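Drying Is a Decision, and It Should Be Recorded as One

An opinion from Ilango Alva, Head of Technical Standards

Property owners who have suffered an escape of water are generally asked to make one choice of importance in the first days, and it is seldom put to them as a choice. They are told that the building will be dried. They are given a start date, a number of machines and an estimate of duration. What they are rarely given is a statement of what "dry" will mean in their case, who will decide that it has been reached, and what evidence will be left behind when the equipment is taken away.

It is the contention of this article that the drying of a building after a leak or flood should be governed by a written target, agreed before the first dehumidifier is switched on, and that no contractor should be paid for the completion of drying work without a record showing that the target was met. This position is not universally popular in our trade. I wish to set out why I hold it and to deal fairly with the objections.

The present arrangement

Under the usual arrangement, a surveyor or technician attends, takes a number of moisture readings and installs equipment. The equipment runs for a period. A technician returns, takes further readings and either leaves the machines in place or removes them. A certificate is issued. The certificate commonly states that the property has been dried to an acceptable standard and is fit for reinstatement.

The word "acceptable" carries a great deal of weight in that sentence. A timber floor, a lime-plastered wall and a concrete slab do not hold water in the same way, and a figure which would be satisfactory in one would be a cause for concern in another. A handheld meter calibrated for wood will produce a number when pressed against plaster, but that number is only a relative indication. Two technicians may use two instruments and report two values, and both may be entirely competent. Unless the certificate says what was measured, where, with which type of instrument and against what comparison, the owner cannot tell what has been certified.

Last August this department reviewed 58 completed drying files submitted to us by member firms. The purpose was to see how the work had been written up, and no firm was marked on the quality of its drying. In 33 of those files there was no reading from an unaffected part of the same building, so that the final values could not be compared with anything. In 12 there was a final certificate but no plan of the points at which readings had been taken. I do not suggest that any of these properties was left wet. My complaint is that the files do not allow anybody to say one way or the other.

What a written target should contain

A target need not be a long document. In most domestic cases a single page is sufficient. It should name each material which is to be dried and each which is to be removed. It should give the comparison value for every retained material, preferably taken from a similar element elsewhere in the building which the water did not reach. It should identify the measuring points on a simple sketch, and those points should be marked on the wall or floor so that the same place is tested on each visit. It should record the conditions in the room, including temperature and relative humidity, at the time of every reading.

It should also say who may alter it. Targets do have to be altered from time to time. A layer of insulation is found behind a partition, or a screed proves thicker than the drawings suggested. These discoveries are part of the work, and a sensible procedure allows for them. The amendment should be dated, signed by the contractor and shown to the owner before it takes effect.

My colleague Tiina Kauppinen has argued in our training sessions that the page should be written so that the householder can follow it without assistance. I agree with her entirely. There is no technical difficulty in stating that the skirting in the hall will be taken off, that the wall behind it will be dried until it matches the wall in the front bedroom, and that the owner will be shown both readings.

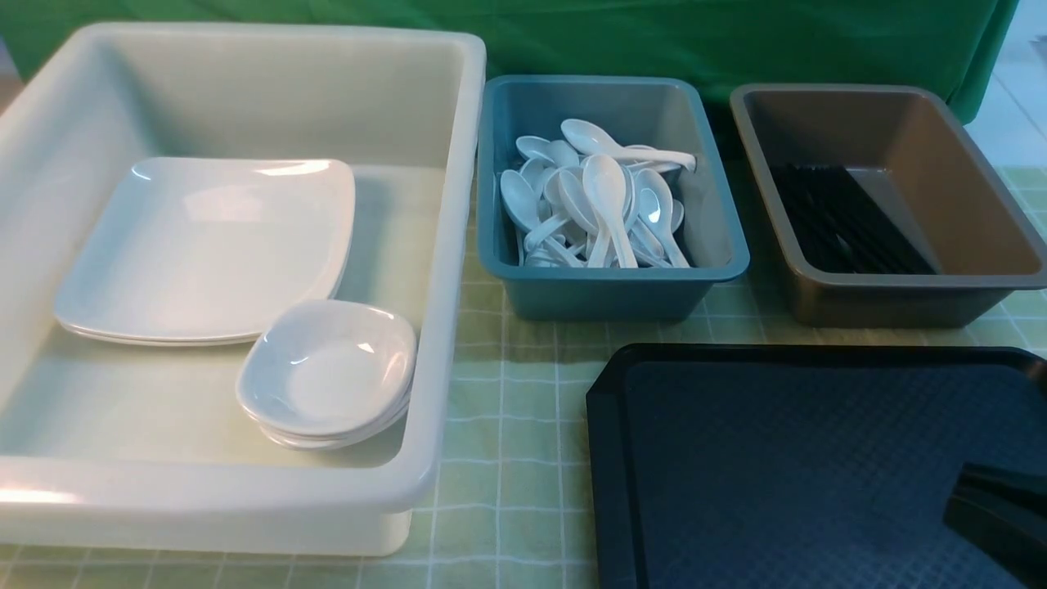
Technical Standards Department, Rindach Restoration Association

The objection from cost

The first objection is that all this takes time, and that time is charged for. Florian Rainer, whose firm Diltidov carries out a substantial amount of work for landlords, put the point to me with some force. A technician who must prepare a sketch, find an unaffected comparison point and explain the result will complete fewer visits in a day. If the client has not asked for this, he said, the contractor who provides it will lose the job to one who does not.

I accept the first part of his argument. The additional work is real. It should, however, be set against the cost of the disputes which arise in its absence. When a new floor lifts some months after it was laid, the flooring contractor blames the drying contractor, the drying contractor produces a certificate, and the owner is left to commission an independent report. A file with marked measuring points and comparison values will usually settle the question without that expense. It may not settle it in the contractor's favour, but a firm which is confident in its methods should not be troubled by that prospect.

The second part of his argument is the stronger one. A good practice adopted only by the conscientious does place them at a disadvantage. That is precisely why the requirement should sit in the terms on which work is commissioned, where it will bind every firm that tenders. Managing agents and large landlords are well placed to insist upon it, and I would urge them to do so.

The objection from judgement

The second objection is made by experienced practitioners and deserves respect. It is that drying is a matter of judgement, and that a written target will tempt technicians to chase a number while ignoring what is in front of them. Cyrill Nägeli, who trained many of those now working in the field, has long warned against what he calls drying by instrument. He points out that a surface may read dry while the core of the wall remains wet, and that the reading may rise again once the equipment has been removed and the moisture has redistributed itself.

He is right about the physics. I differ from him on the remedy. If the surface reading is a poor guide, the target should specify a reading at depth, or a final visit after the machines have been off for a stated interval. Judgement is exercised in choosing the test. Once exercised, it ought to be written down where others can examine it. A technician whose judgement is sound loses nothing by this, and a junior colleague reading the file gains a great deal.

There is a related point about over-drying. Timber which is forced well below its normal moisture content may shrink, cup or split, and old plaster can be damaged by excessive heat. A target which sets only an upper limit invites the cautious contractor to leave the machines running for longer than the building requires. A proper target describes a range. It protects the fabric of the property as well as the owner's electricity bill.

The position of the occupier

Too little is said in professional discussion about the people who live with the equipment. Dehumidifiers and air movers are noisy. They warm the rooms in which they stand, and they must be left on at night. Occupiers switch them off, sometimes for an hour and sometimes for a weekend, and are then reluctant to admit that they have done so. The technician sees slow progress and extends the programme.

Fidelina Ayala manages the residents' enquiries desk at Fadach, a housing provider with which we have worked for some years. In her experience the calls which cause most distress concern uncertainty and not noise. Residents are told that the machines will be needed "for a bit longer" and cannot discover what is being waited for. Where residents had been given a sheet showing the starting values, the latest values and the range to be reached, she found that they were more willing to keep the equipment running and more inclined to report a fault.

I would go further and say that the occupier is entitled to this information. It is his or her home that is being heated and ventilated, often at his or her expense in the first instance. Progress readings should be left at the property after each visit in a form that can be kept.

Stripping out

The same reasoning applies to the removal of materials. There is a tendency among some firms to strip out everything that has been touched by water, and among others to dry everything that can possibly be dried. Either course may be correct in a particular building. Chipboard which has swollen will not recover its strength. Solid timber often will. Water from a clean supply pipe presents a different problem from water which has come up through a drain, and porous materials affected by the latter should ordinarily be taken out and disposed of.

What is objectionable is that the choice is so often made by habit, or by reference to whatever equipment happens to be available in the depot. A short written reason against each item would bring the habit into view. In the small trial which we conducted at Yimyam, where 16 flats were affected by a failed riser, the contractor was required to give such a reason for every element removed. The supervising surveyor reported that several ceilings which had been listed for removal at first inspection were retained after the reasons came to be written out.

What should now be done

Our department will publish a model target sheet for domestic properties, together with a short note on comparison readings. Member firms may adopt it as it stands or adapt it to their own systems, provided that the essential entries are kept. We shall not, for the present, make its use a condition of membership. I should have preferred to do so, and I expect to return to the matter when the first year's files have been examined.

Owners need not wait for us. Any person whose property is about to be dried may properly ask the contractor what value is being aimed for, in which material, and with what it will be compared. The answer should be given in writing. Where a contractor is unable to supply one, the owner would be justified in asking for the work to be deferred until it can be supplied, unless the delay would itself put the building at risk. In that event the equipment should be started and the target agreed within the first few days.

Comments on this article may be addressed to the department in writing and will be considered when the model sheet is settled.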